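Getting a scooping policy to train on 200 demos

I've had a few emails asking how I got the ladle task working after my last post, so I'm writing the whole recipe down. It's a plain behavior cloning setup with one twist: I relabel the start of every demo before training. I call my version Funadar, mostly because the folder needed a name and it stuck.

You'll want an arm you can teleoperate, a gripper, a fixed camera and a ladle. Any bowls will do, but pick colors that stand out from your tabletop. I lost a whole afternoon to a pale bowl the old tracker kept dropping.

Step 1. Collect the demos. I did 200 of them in batches of 30, with a coffee after each batch (the last one came up short, fine). Move slowly near the rim! If you jerk the ladle there, the policy will learn to jerk it too, and it learns that faster than anything else.

Step 2. Trim the starts. Most of my recordings began with me fiddling with the controller while the arm sat still. Cut all of that. If you leave it in, the trained policy will happily hover forever — I watched mine do it for up to 10 minutes before I gave up and hit stop.

Step 3. Mark the rim moment. Go through each demo and tag the time step where the ladle's bowl is just over the rim of the white bowl. Everything before the tag is "approach" and everything after it is "scoop."

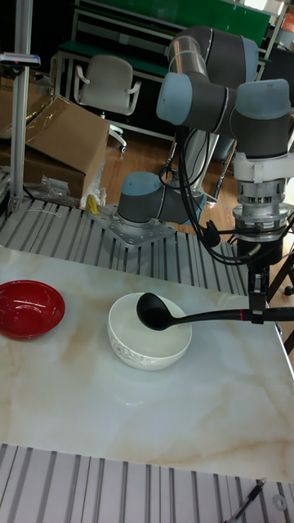 Do I have to tag every demo by hand? Tag the first 30 yourself, train a small classifier on those, and let it guess the rest while you fix the bad ones.

Step 4. Relabel. For each approach segment, add small random offsets to the ladle pose and point the action label back at the tagged pose. I make 5 copies per demo. More copies made training slower and I couldn't see any gain.

Step 5. Train the two segments with one shared image encoder and separate heads. I tried fully separate networks first and the handoff was ugly, with a little hiccup right at the rim.

Step 6. Test with the bowl moved. Slide it a bit between runs and write down every miss, including the near ones. My notes on those turned out more useful than the loss curves.

Next I'm trying the same recipe on pouring. The config files are in the April 2023 folder, under Funadar/ladle.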